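The Grocery Bill, the Deposit, and Other Things I Got Wrong About Moving Abroad

January 28, 2018

A reader wrote to me after my last post and asked, very politely, whether I was ever going to talk about money. Fair enough! I have gone on at length about the train station and the fog and the bakery with the crooked sign, and I have said almost nothing about what it costs to live in Indlow when you come from somewhere else and get paid in one currency and pay your rent in another. So I made a big pot of tea, pulled out the folder where I keep my receipts (it is a shoebox, but I call it a folder when my family asks), and I am going to try to set it all down.

First, a word about those lists. You know the ones, the most expensive cities in the world for people living overseas, with a photo of a skyline at the top. I read every one of them before I moved, and I remember feeling quite smug that Indlow wasn't on any of them. I told everybody it was going to be cheap. What I hadn't understood is that those lists are put together for a certain kind of foreigner, the kind whose company pays for an apartment with a doorman and a school with a uniform. My company paid for a plane ticket and the first 16 nights in a hotel by the ring road, and after that I was on my own with a suitcase and a phone that didn't work.

So, housing. I used an agency called Trandent because it was the only one that answered my emails in English, and I paid for the privilege. Their fee was a full month's rent, and then the landlord wanted three months as a deposit, and then the first month up front on top of that. Add it up and you have handed over five months of rent before you have so much as boiled an egg in the place. I did know about the deposit in advance. I just hadn't sat down and turned it into my own money, and when I finally did, on the back of a hotel envelope, I had to go out for a walk.

If you're moving here in your own right and without a company behind you, please do that sum before you give notice on your old place. I would also say look in Plollbridge, across the river. The agency never mentioned it, and I suppose their fee being tied to the rent might have had something to do with that. It's older and a bit scruffy and the buses stop early, but I have friends paying a good deal less there for an extra room and a balcony that gets the afternoon sun. I didn't move over until my first lease was up and I wish I had gone sooner. My kitchen now has a window! I can't tell you what a difference that makes to a person in winter.

Then there's the food, which is where most of my mistakes were made. For the first few months I shopped as though I was still at home. I went to the big bright supermarket near the office and bought the same cereal, the same peanut butter, the same cheese, all of it shipped in from far away and priced to match. I remember standing at the register with two bags of groceries and handing over what I used to spend in a whole week. I did this over and over. I think I was homesick and the cereal was a way of not admitting it.

What turned things around was Chung, a market hall a short walk behind the bus depot, with a roof that leaks and the best produce I've had anywhere. You buy by weight, you bring your own bags, and you learn very quickly to buy what's in season and leave the rest alone. In September the grapes come in and they are so cheap you feel a little guilty. Cucumbers are cheap nearly all year, the short smooth ones that you can eat like an apple. Tomatoes go up and down like the stock market. Berries I've given up on entirely, and I get them on visits home as a treat.
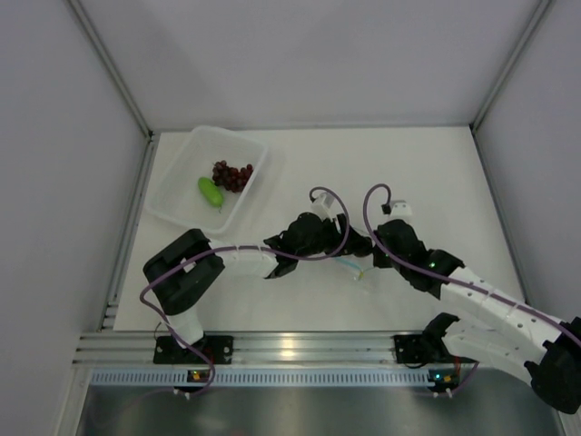
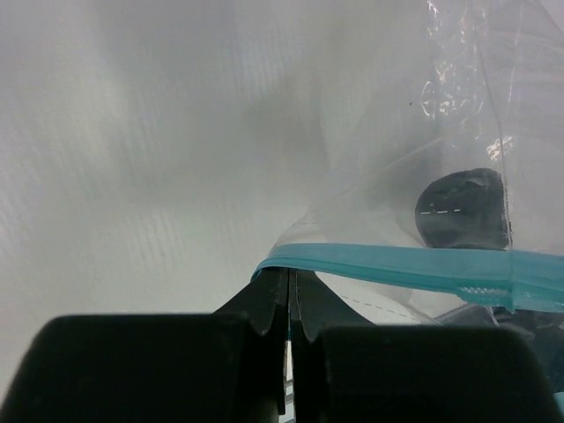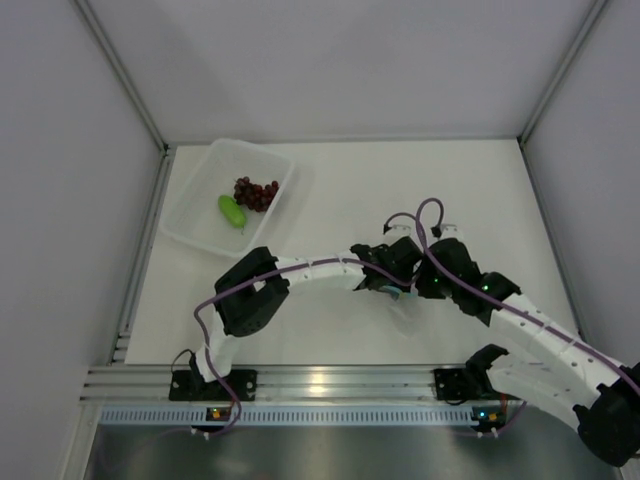
Grapes and a small cucumber in the first and third photos, a clear zipper bag in the second.

I should say something about zipper bags, too, as I get asked what to pack and this is always on my list. They do sell them in Indlow, in tiny boxes, for a silly price. I bring a stack in my suitcase every time I come back, and I wash them and hang them over the dish rack like my grandmother did, and I used to tease her about it without mercy. Half a bunch of grapes in the freezer in one of those and you've got dessert. Other things I'd carry over again: decent measuring cups, vanilla, cold medicine that I know works on me, and a good can opener. Things I'd leave at home: towels, hair dryer, every single winter coat I owned (all of them wrong for the damp).

Eating out is a mixed bag. Lunch is a bargain if you eat where the office workers eat, at the counter, and have whatever is written on the board. Dinner is another matter. Anything with a menu in English will cost you, and wine is taxed in a way that makes my eyes water. I used to go out with the other newcomers two nights a week, mostly out of loneliness if I'm truthful, and that was a bigger leak in my budget than the rent was. We cook at each other's apartments now. The food is worse and the evenings are better.

Transportation has been the pleasant surprise. I sold my car before I left and worried about it for months, and I've hardly thought of it since. The monthly pass covers the buses and the tram, and the little ferry to Plollbridge as well, though the man at the ticket window didn't mention the ferry and I paid separately for it all through my first spring. Ask for the pass with the river stamp on it. It costs the same!

Heating, on the other hand. Oh dear. My first bill came for the whole winter at once, in a language I could only half read, and I thought the number at the bottom was an account number. If you rent in one of the older buildings, ask to see the previous tenant's bill before you sign anything, and ask what the heat runs on. I now have a thick curtain over the front door and I wear a hat at breakfast, and I've made my peace with both.

The last piece is the exchange rate, and I don't have clever advice. When I arrived my salary felt generous and by the following year it had shrunk quite a bit without anyone having changed a thing on paper. My bank at home was also taking a slice of every transfer, which I didn't notice for ages as the fee was tucked into the rate. I send money less often now, in bigger amounts, and I keep one month's rent sitting in the local account that I pretend isn't there. It has saved me more than once, most recently when the water heater gave out and the landlord was away for the holidays.

Would I call Indlow an expensive place, then? I've been turning that over all afternoon and I keep coming out in a different spot. It was expensive my first year, when I was trying to live my old life in it. These days I spend less than I did back home, though I also own less and go to bed earlier, so I'm not sure the comparison is a fair one.

I haven't covered health insurance or taxes, and both of them need a post of their own and probably a stronger drink than tea. If you have a question about either, leave it in the comments and I'll try to work it in. And to the reader who asked about bringing a cat: yes, it can be done, start the paperwork early, and the vet by the tram stop in Plollbridge is very kind.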